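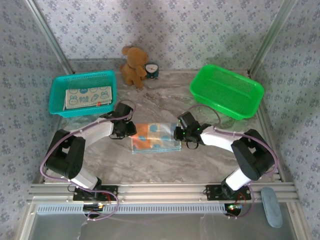

Figure 1. Folded towel in a turquoise basket.

4.2 What the reminders did

So, on to the part I was most excited to write up! We followed 436 families at two middle schools in Rorinville through one spring band fundraiser, and I read every single reminder the boosters sent home (there were 11, counting the one that went out twice on a Wednesday). Orders didn't trickle in the way I'd guessed. They bunched up right after the messages that named a cutoff and sat there flat after the "please help if you can" ones. 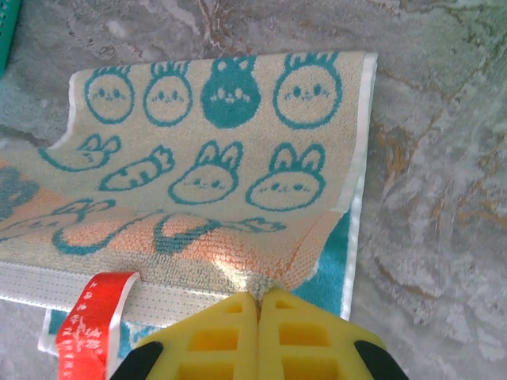

Tessa Brannock
Doctoral student, School and Family Studies

I should say that the Salgado campus took orders on paper while the other one used Prodier, an online form, so I'm careful about comparing the two head to head. Paper orders got dated when somebody opened the envelope, and that could be days later. I kept them in anyway and ran the timing counts a second time without them (see the appendix), and the bunching was still there.
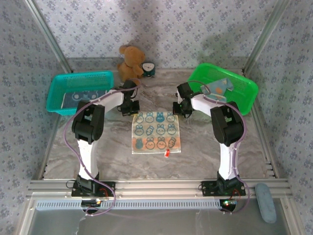

Figure 2. Two white arms mounted on the front rail.

Food donations were another story. Families signed up early for napkins and drinks, and nearly all the hot dishes were still open in the last week, whatever the reminder said.

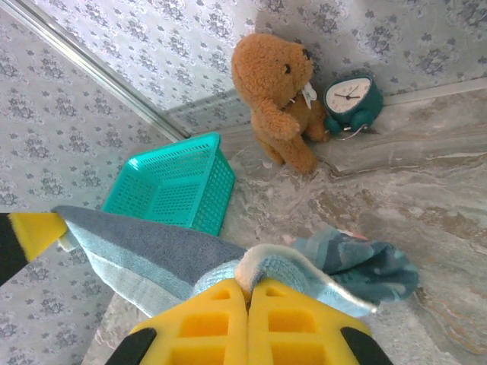
One parent wrote on the survey that she'd have picked a dish sooner if the sheet had told her how many people it needed to feed, and that she only ever saw the word "casserole." I went back and checked the sheets, and neither school listed servings.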